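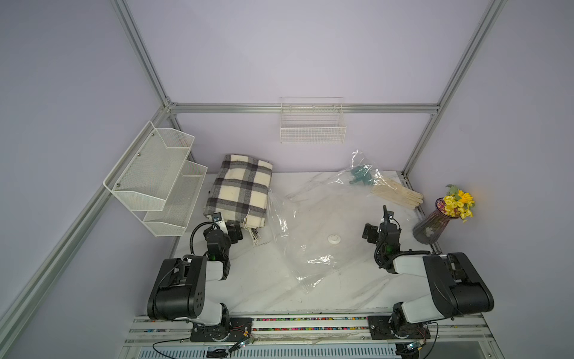 Figure 1. The two-arm station with the plaid blanket, the clear plastic and the flowers on the table.

Can It Pack the Winter Things? Household Chores and Two-Arm Machines
Siham Atallah and Ataahua Ngata
Wednesday, July 1, 2026

1. Why we picked this chore

When we started this project we wanted to answer a big question, namely whether a machine can do housework yet, and our advisor very kindly told us to pick one chore and stay with it. We went back and forth for a good while (Ataahua was all for dishes, and I still think dishes would make a lovely second project) before we settled on putting soft things away in clear bags. Everybody's family does it when the weather turns. In my grandmother's house in Geserberg it took a whole Saturday and there was always soup afterward.

It is also a chore that sounds easier than it is. A mug keeps its shape wherever you put it, but a blanket has a different shape every time you touch it, and so does the bag it is supposed to go into. That means two floppy things have to be matched up with each other, and most of the reading we did before we began, including the very patient course notes from the Salehi workshop, treats even one floppy thing as plenty.

2. What we mean by "done"

We spent more than 10 pages of our notebook on this, which may seem like a lot! Our first idea was that the cloth simply had to be in the bag. Then we tried it ourselves at Ataahua's kitchen table, and saw that a person does a whole string of smaller jobs without thinking about them, like finding the opening, tucking in a corner, pressing out the air and running a thumb along the zipper. 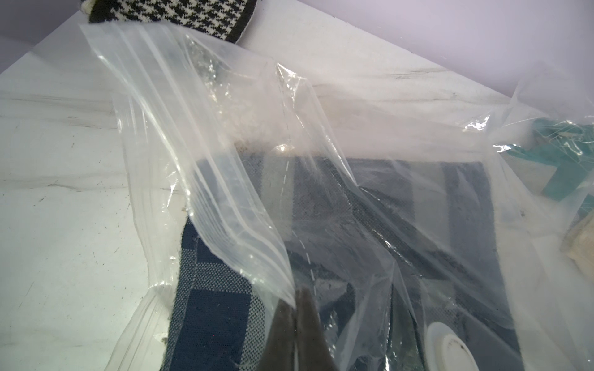 Plastic bags deserve a section of their own, and we could easily have written the whole report on them. A clear bag is hard on a camera, which has to tell the bag from whatever is inside it and from the table underneath, and a crease can look very much like an edge. The zipper strip ought to be the best landmark, but with the bag crumpled it runs off on a diagonal and catches the glare along its folds, while the checked cloth shows through the plastic and pokes out past the side of it. A person would feel for the opening with a fingertip. We came to believe that touch matters at least as much as sight for this chore, and we would like to see more work on it.

3. Two hands or one?

Before this project I would have said that one good arm was enough. I have changed my mind. With a bag, one hand keeps the mouth open and the other does the filling, and if you try it with a hand behind your back (please do, it's quite funny) you end up using your chin.

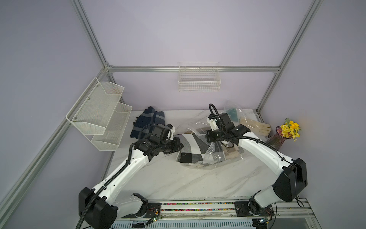 Figure 2. One gripper in the clear bag, the other over the striped fabric.

4. Where we came out

Our answer is "partly, and with company." We would be comfortable with a machine helping at a sorting table, such as the one at the Stuvmont thrift store where Ataahua works on weekends, with a person nearby to straighten out a bag that has folded over on itself. We would not yet leave one alone with a linen closet. For next term we have asked to look at stiffer bags with a wide mouth, and at whether a simple stand to hold the bag open would help more than a cleverer arm. Ataahua has already drawn the stand, and we have named it Trokska.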